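So the church management software we use, Rason, got bought by Tullance last month. The email went out in October and said "nothing will change for you." I've been a church office admin long enough to have read that sentence before.

2/ The last time was Farquharson. Same promise. Our plan went up twice, and the giving reports moved behind a higher tier.

3/ Rosalind Boateng asked on the customer call whether small churches keep their current rate. She got "we're committed to serving churches of every size." I wrote it down. It isn't a rate.

4/ They also say up to 1000 member records on the basic plan. We have 771, fine. But do the kids in Sunday school count as records? Two emails to support, no answer to that one.

5/ Tabletop butterflies, two of them. 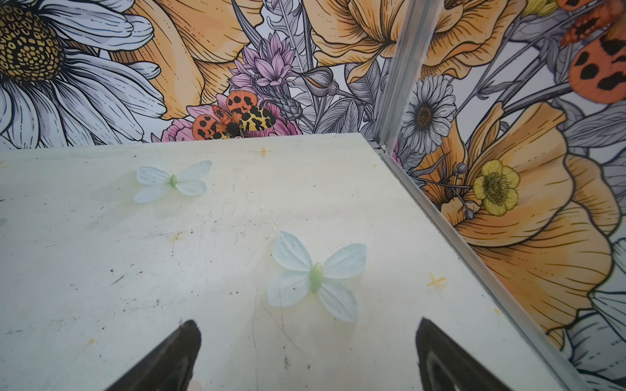
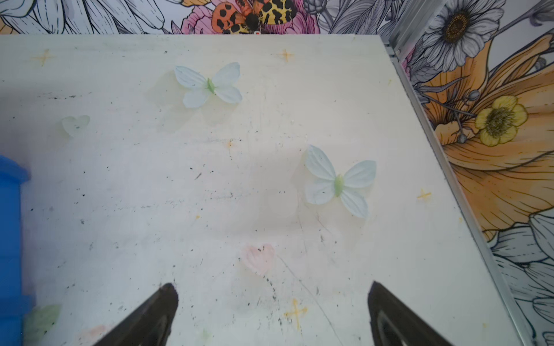

6/ Anyway, I exported everything on Saturday. Members, pledges, attendance. The attendance file came out with the dates in one column and the service times missing, so I'd check yours before you need it.

7/ Davoud Fallahi thinks I'm being unfair and that a bigger company may finally fix the check-in app. Could be. I'd like to see it fixed before I sign for another year.

8/ If your church left Rason for something else, tell me what it cost you, including the hours. Please don't send me the sales page.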